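Growing up with two languages: my term project
Yabsira Gebremichael, Plostbridge

I picked this topic because I'm one of those kids myself (Amharic with my gran, English with everyone else), so I thought it'd be easy. It wasn't! In September I sent a short questionnaire to families at the Alemneh Saturday club and got 40 back, which made me ridiculously happy.

Most parents said they speak their own language at home and leave English to school. Quite a few mix the two in one sentence – we do that all the time at ours, and my brother is the worst for it.
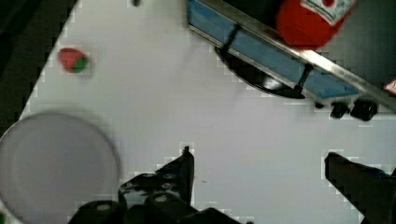 Do children get muddled when they hear two languages at home? Most of the parents I asked said their little ones swapped words at first, then sorted it out without any fuss.

I also sat in on story time for 20 minutes and wrote down every switch I heard. My notes are a mess, but the children nearly always changed language when a different grown-up spoke to them. I'd love to go back and listen for longer, and ask the older ones what they dream in. My tutor wants 2000 words for the final version, so I've got plenty of room for that.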